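Ticket 787: Piri-piri table sauce separating in the bottle
Product: Bondora hot pepper sauce, 600 ml kitchen bottle
Opened by: Clunamby café, Flarnstead
Handled by: Octavio Toledo, sauce support
Status: resolved, left open for notes
Opened: Mar 6, 2019

What the customer reported

The sauce splits. There's a clear, reddish layer on top, a thick orange layer in the middle and a band of pulp at the bottom. Shaking brings it back, but it goes again by the end of lunch service. They finish their chicken soup with it, and the soup now ends up with oily spots on top instead of going a nice even colour. Same supplier, same recipe card, no trouble with the bottles they had in December.

First reply

Thanks for such a good write-up, I wish every ticket came with the layers described from top to bottom! Some settling is normal with this sauce. It's chillies, vinegar, garlic, salt and oil, with very little in it to hold everything together. But it should stay mixed for a whole service after a decent shake, so something is off and I'd love to find out what.

Could you tell me:
- where the bottle lives between services
- whether anybody tops it up or thins it
- at what point it goes into the soup, and how hot the soup is then
- the batch code from the shoulder of the bottle

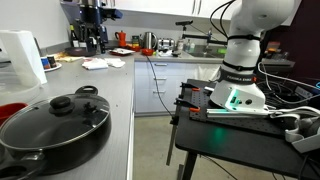 Franka Emika arm on its base plate.

Customer's answers

Bottle lives on the shelf over the hob. Yes, it gets thinned, because the new cook finds it too thick to pour and adds a splash of warm water and a bit of lemon. It goes into the soup at a full boil. Batch code rubbed off.

Notes, Octavio

Three suspects already, which is a lovely position to be in. I tried them one at a time with bottles from our own shelf so we'd know which was doing the damage.

Test A, heat only. Bottle kept over a warm hob for a morning, nothing added. It loosened and a thin line of oil came up, but one shake fixed it and it was still mixed well after lunch. So the shelf isn't helping, but it isn't the whole story.

Test B, warm water and lemon. Wow, what a difference. I put 2 tablespoons of warm water and a squeeze of lemon into a full bottle and shook it hard. It looked gorgeous for 8 minutes and then fell apart into exactly the layers the customer described. I did it again with cold water and no lemon and it still split, only more slowly. The water is the main culprit.

Test C, boiling soup. I used an untouched bottle and a plain chicken broth. Stirred in at a rolling boil, the oil broke out and sat on top in beads. Stirred in off the heat, after letting the broth calm down with the lid on, it blended in beautifully and the flavour was much brighter too. You really taste the garlic when it hasn't been boiled to death.

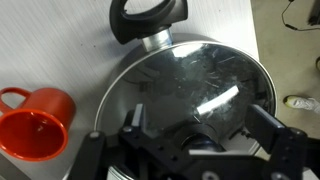

I ran Test C a second time with a thicker soup, the sort with potato blended into it, and that one forgave nearly everything. Even at a boil it only showed a few specks. If the café ever does a caldo verde with this sauce they can be a good deal more relaxed. Clear broths are the fussy ones.

I also asked Magalhães, our pepper supplier, whether the new season's mash was any different. It is a touch thicker than the last lot, because the chillies came in fleshier. That explains why the cook found it hard to pour, and why the December bottles gave no bother: they didn't need thinning, so they never got any water. I was so pleased when that clicked into place.

Fix sent to customer

1. Stop adding water. If the sauce is too thick to pour, take out the plastic drip insert in the neck. It lifts off with the tip of a teaspoon.

2. If you still want it thinner, decant what you need for the day into a small jug and whisk in a little white wine vinegar. Don't put any of it back in the bottle.

3. Move the bottle off the shelf over the hob. A cupboard is fine, and once opened the fridge is better. 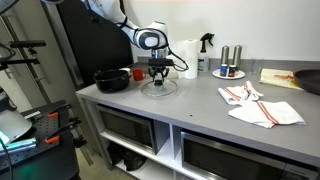

4. For clear soups, turn off the heat, wait for the bubbles to stop, then stir the sauce in with a ladle of broth first before adding it to the rest.

5. Keep the lemon for the table. It's delicious squeezed over at the end.

Customer update

Did steps 1, 3 and 4. Still mixed at closing time. Soup is an even orange again and two regulars asked what we'd changed. What should we do with the bottles we already watered down?

Reply

Brilliant news! Please don't keep the watered ones going as a table sauce, as the extra water weakens the vinegar and salt that help it keep. We'll swap them, just give the driver the bottles with the next order.

To do on our side
- add a line about the drip insert to the recipe card
- ask about a batch code that doesn't rub off
- try the potato soup again with smoked paprika (my own curiosity, no ticket needed)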